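3.2 Cell layout and maintenance routine

The claims made for low-cost two-arm cells usually rest on success rates taken in the first days after assembly. We were not convinced that such numbers say much about the cell a lab has to live with a few weeks later. This section describes how ours was set up and looked after, and which parts of that routine we think earned the time they took. The task throughout was picking thin printed items from a wooden work surface, viewed by a small camera at each wrist.

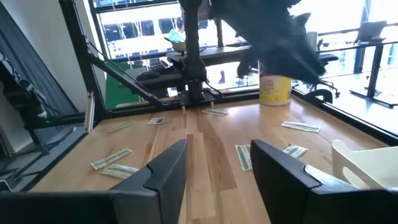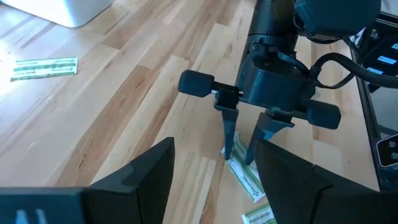

Figure 4. Wrist-camera views of the work surface in the Lemulero cell, with the gripper fingers of the viewing arm at the bottom of each.

Flat items were chosen on purpose. A gripper that closes on a block can be several millimeters out and still lift it, and the error never reaches the log. A thin item leaves far less room. If the fingertips stop too high they close on air, and if they go too low they press on the wood and the arm faults. For this reason we treat fingertip height as the main maintenance variable, ahead of camera calibration, which gets most of the attention in the Udska setup guide we started from.

The guide asks for a full recalibration of both arms each morning. We followed it for 13 working days and then began to doubt it. Böttcher went back through the daily offsets and found that most of the corrections were smaller than the spread between two calibrations run back to back. In other words, the procedure was mostly writing its own noise into the configuration file. From then on we recalibrated only when a touch-off check failed, and kept the morning run as a check with no write access.

The touch-off check is simple. Each arm lowers its closed fingers onto a steel shim at four points and records the height at contact. If any point differs from the stored value by more than the limit in Table 2, the operator first looks at the finger mounts and only then at the software. The order matters. In our log a failed check was traced to a loose finger screw far more often than to anything a new calibration could have fixed, and calibrating around a loose screw hides the fault until the finger shifts again. We suspect that some of the drift reported in earlier work has this cause, though we can't show it from the published data.

Finger screws were retightened every 700 grasp cycles. We would like to defend that interval, but it came from the Nirnosik maintenance sheet, which gives no source for it. Kettler tried a shorter interval of 100 cycles on one arm and saw no difference in failed checks. That test was short, and one arm is one arm – we report it only so that others do not take the longer figure as established.

Cable routing took more effort than expected. The gripper cable has to follow the wrist through its full turn, and our first routing pulled at the connector near the end of the range. The symptom was a dropped gripper command, which the Seidel controller logs as a timeout, and we lost two sessions looking for a network fault. Leaving a free loop at the gripper and tying the cable down only above the last joint stopped the timeouts. It also put a moving cable closer to the other arm, so we added a minimum distance between the wrists in the motion planner. This lowers throughput, and the rates in Section 4 include that cost.

Lighting was left uncontrolled. Blinds would very likely have raised our scores, and several of the results we compare against were collected under fixed lamps, often without the paper saying so until the appendix. Sessions were instead tagged by time of day, and runs in strong sunlight were kept in the totals. Readers who want the more flattering figure can filter by tag in the released log.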